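Stavetti Twin 40 film scanner review

Filed under: Gear, Film, Home scanning

Shooting film again is the easy part. The harder part is getting the negatives onto a screen without paying a lab every time, and that is the job the Stavetti Twin 40 is meant to do. It is a desktop scanner for 35mm strips and mounted slides, sold through Kastport and a few camera stores, and it costs $348 with the two basic holders included.

I bought mine in February and have put a little over a year's worth of old rolls through it, mostly color negative with some black and white and a box of family slides. What follows is based on that.

Setup

The scanner is smaller than a shoebox and runs off its own power brick. The cable in the box is short, so plan on having it right beside the computer. The software has to be downloaded, and you need to make an account before it will open, which I did not care for. After that it found the scanner on the first try and has done so every time except once, after a system update, when I had to unplug it and start over.

The strip holder takes six frames. It closes with a magnet along one side and holds curled film flatter than I expected. The slide holder is the weak one. Cardboard mounts fit fine, but thicker plastic mounts drag against the rails and I have had to take two of them out with tweezers. Stavetti sells a wider slide tray separately. It should be in the box at this price.

Scan quality

At the standard setting of 3000 dpi, a frame comes out large enough for a good 8x10 print and far larger than anyone needs for a web page. There is a higher setting. I compared the two on a fine-grained black and white roll and could not find any detail in the bigger file that was missing from the smaller one, only more grain and a much longer wait. I leave it on 3000.

Color negative is handled well. The preset for daylight film gets skin close to right, and shadows have room to be lifted a little before they turn green. Slides are less good. Dense, underexposed slides lose their blacks to a muddy brown, and no amount of work in the software brought them back. If slides are most of what you own, look at something else. 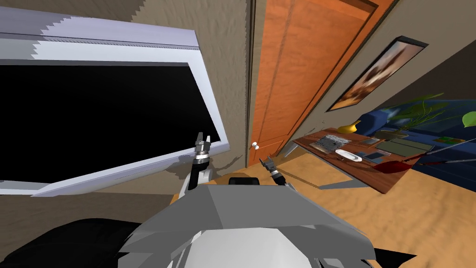

Dust removal works on color film and does nothing for traditional black and white, as with any scanner of this type. On the middle setting it cleaned up most specks without softening edges. The strong setting smears hair and grass, so I would stay away from it.

Speed and noise

A six-frame strip takes 9 minutes at the standard setting with dust removal on. With it off, the time drops by nearly half. The holder moves forward by itself between frames, so you can leave the room. There is a steady whine while it scans – not loud, but you would notice it if you were watching a movie at the same desk.

Compared with the Drevside

My last scanner was an older Drevside flatbed. It was slower and softer on 35mm, but it could take medium format, and the Stavetti cannot. I have kept the Drevside for that reason. For 35mm the difference is plain even at screen size, mainly in focus and in how cleanly the sky comes out.

I also borrowed a Zamudio copy stand for a couple of evenings to try scanning with a digital camera. It was the fastest of the three by a long way, but it needs a macro lens, a decent light panel and some patience with color conversion. If you already own the lens, price that out first.

Verdict

Good for: 35mm color negative, steady home use, people who would like to load a strip and walk away.

Not good for: dark slides, thick slide mounts, anything larger than 35mm.

I am keeping it. A lab near me charges enough per roll that the scanner has nearly paid for itself, and the files are better than the small ones they were sending. I would wait for a sale if you shoot only a few rolls a year.

Rating: 4 out of 5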